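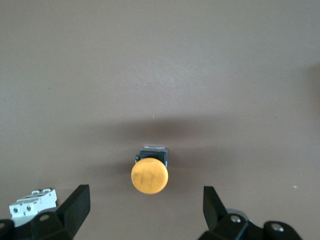
Yellow button cap with hand-drawn marks, and black housing.

Mooring changes at Probert Basin

The load survey of the north quay at Trendthorpe is finished and the results take effect in October. The quay is 820 feet long and carries 41 bollards. All of them were pull tested at low water, first square to the quay face and then at a shallow angle along it. Most held their rated load with no measurable movement at the base plate. Five did not, and these are now painted red and closed to all lines, including heaving lines and boat painters.

The closed bollards are all in the stretch between the fuel berth and the inner corner, where the quay was widened and the newer concrete sits on the old stone. Movement was small in each case. The anchor bolts were drawn from one position and showed thinning just under the plate, at the joint between the two materials. The others are assumed to be in the same state until they have been opened up. Replacement bolts will be longer and will pass through the new concrete into the stone.

Until the work is done, masters of larger vessels should send in a mooring plan before arrival. The plan should show the lead of each line, the bollard it goes to, and the type and size of rope. Head and stern lines may share a bollard with those of the next vessel only if both are dipped, so that either can be let go first. Spring lines may not share. Mixed wire and fiber in the same lead is not accepted. The stretch of a fiber line is so much greater that the wire takes nearly all the load.

Tenders and workboats are not affected, except that rafting is limited to two abreast along the closed section.

Fenders on the same stretch have also been changed. The old cylinders were hung on chain and rode up at spring tides. Skekon panels, bolted through at top and bottom, replace them. The face stands 11 inches farther out from the wall than before, so gangways set to the old marks will come up short. New marks have been cut into the coping.

The Weltier capstan at the inner corner is back in service with a new brake lining. It should be run without load for a full turn before a line is put on the drum. No more than four turns are to be taken, and the tail is to be kept clear of the walkway.

Mooring plans go to the harbor office by 4 p.m. on the day before arrival. Plan forms and the revised bollard chart are at the office counter. Charts from earlier years show the old numbering and should be thrown away.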